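Setting up a backing track and cue system for a wedding ceremony

These steps cover a ceremony with recorded music only, run from one laptop or tablet by one operator. They assume a small PA with two speakers and a mixer with at least one spare stereo input. The times given come from a ceremony room at Urnwood with a 10-meter aisle and should be adjusted for your own venue.

Step 1. List the cues

Most ceremonies need a prelude, a processional, music for the signing, and a recessional. Write each one on its own line with the track title, the start point in the track, the event that starts it, and the event that ends it. "Start when the doors open" is usable. "Start when everyone is ready" is not.

If the wedding party and the couple enter to different tracks, treat these as separate cues.

Step 2. Prepare the files

Save every track to the device as a local file. Streaming apps can drop out, change volume between songs, or show a login screen at the wrong moment. Check that your license or the venue's license covers public performance.

Trim silence from the front of each file. Many commercial tracks have up to a second of quiet before the first note, and this is noticeable when people are waiting to walk. Keep the original file in a separate folder in case the trim is too tight.

Name files with the cue number first, for example 02_processional. The player will then sort them in running order.

Step 3. Time the walk

Walk the aisle at ceremony pace and record the time. Add the gap between each person or pair. If the total is longer than the music, choose a loop point at the end of a phrase. If it is shorter, plan a fade of four to six seconds.

Tikesex and similar cue players let you set the fade length per track. In Tikesex the setting is under Cue, then Stop Behavior. Set it to Fade and enter the time in milliseconds — 4,000 is a good starting value. A hard stop should be kept for tracks that end on their own.

Step 4. Make the cue cards

Print one card per cue. Put the cue number on the front in large type and the start and end events on the back. Plain card stock is fine, but old postcards or picture cards also work if you stick a label on the blank side. They are stiff enough to hold up with one hand and can be told apart by the picture in low light.

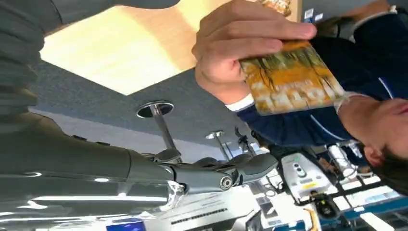
Picture card in orange and yellow, held between fingers and thumb.

Give one set to the operator and one to the person standing at the doors. Both sets should be in the same order, with a hole punched in the same corner and a ring through it so that the cards cannot be shuffled by accident.

Step 5. Set levels

Play the loudest track first and set the main fader so that the back row hears it clearly without the front row having to raise their voices. Then match the other tracks to it using the gain setting in the player. Leave the mixer alone after this point.

An empty room sounds louder than a full one. Expect to bring the main fader up by roughly 2 dB once guests are seated.

If the celebrant uses a microphone, check it with the signing music playing underneath. Lower the music until every word is clear.

Step 6. Rehearse

Run all cues in order with the person at the doors giving the signals. Then run the processional again with a late start — hold the doors for 30 seconds and confirm that the prelude carries on without a gap.

Before guests arrive, turn off notifications, sleep mode, and automatic updates. Plug in the power supply. Load a copy of the files on a second device and connect it to a spare input with the fader down.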